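El taller de Keminia cierra a las once, pero quien tiene llave se queda. Yo tenía llave desde marzo.

Habíamos alquilado el rincón del fondo, junto a la fresadora, por 130 al mes. Los dos brazos se llamaban Flasham y Binon, por las etiquetas de las cajas donde guardábamos los tornillos de cada uno. Mi socia escribía el programa. Yo apretaba, soldaba y volvía a apretar.

En abril ella se fue a Mwakalinga, a trabajar en el puerto. Dejó un cuaderno con 284 páginas y una nota: «Binon pierde el cero si lo apagas con el codo doblado». No dejó nada más, salvo la ropa de su armario, que no quiso llevarse. La usé para las pruebas. Era la que había.

Le escribía por la noche. Le contaba el par de cada motor, la holgura de la muñeca, el cable que había vuelto a sujetar con bridas. Ella contestaba con números. Una vez preguntó si seguía lloviendo dentro, por la gotera de la entrada. Le dije que sí.

Cuando el contador del programa llegó a 2946 intentos, le mandé dos fotos sin texto. 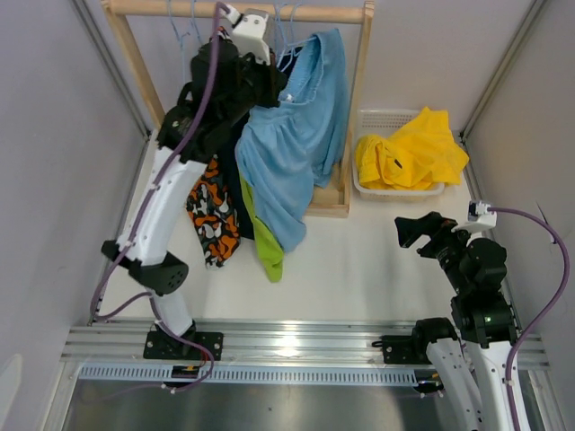
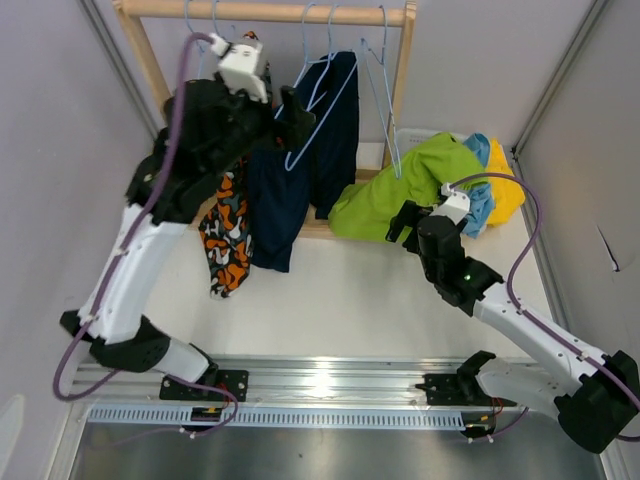 Tardó casi 4 horas en responder. Yo ya había apagado la luz del pasillo y estaba buscando una llave Allen debajo del banco.

«La celeste me la regaló mi madre», escribió. «No la enganches por el cuello.»

Abrí el programa y busqué la línea donde se fijaba el punto de agarre. Estaba en la página 90 del cuaderno, con su letra, y al lado había un signo de interrogación. Moví el punto hacia el hombro. Después estiré el codo de Binon, comprobé que marcaba cero y corté la corriente.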